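Wednesday, 16 of us round one monitor at Distosach's open day. Coffee gone by ten. Jingyi Fan runs the simulator, talks fast.

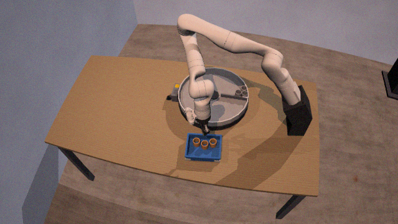 Sorting is the whole job at Distosach: cups between a round tray and a bin, all in software before any real arm gets a go. Fan keeps changing the layout. Three orange cups upright in the blue bin, three more huddled against the tray's rim, gripper empty. "Shadows are the hard bit," she says. Didnt expect that.

Then questions. Witold Szewczyk wants to know about cost, gets a shrug.

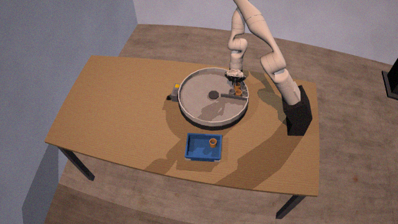
Kwan-ho Tsao asks for speed. 13 seconds a cup, says Fan, and she wants 2. More vists in November.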